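Wood as a Material: Notes for Week 4
Remley Evening Course, Furniture Basics

Movement across the grain

Wood takes in and gives off moisture with the air in the room. It swells and shrinks mostly across its width, and very little along its length. Allow for this whenever a wide panel is fixed to something that does not move, such as a metal frame.

Boards sawn flat from the log move more than boards sawn on the quarter. They also tend to cup, with the edges lifting away from the heart side. Look at the end grain before you decide which face goes up.

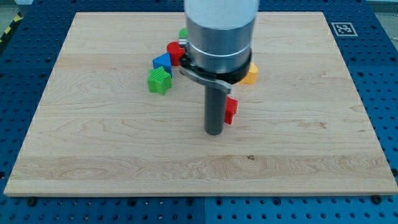
Knots are where a branch grew out of the trunk. A small, tight knot does little harm in a table top. A large one near the edge of a shelf or rail is a weak point and should be cut out. The grain bends round a knot, so plane that part with light cuts and a sharp blade.

Storing boards

Stack boards flat on strips of equal thickness, with each strip directly over the one below. Keep the stack off the floor and away from radiators. New boards should stand in the workshop for at least a fortnight before you cut them to final size.

For next week
Read pages 95 to 104 of the course book. Bring a short offcut with clear end grain, and mark the heart side in pencil.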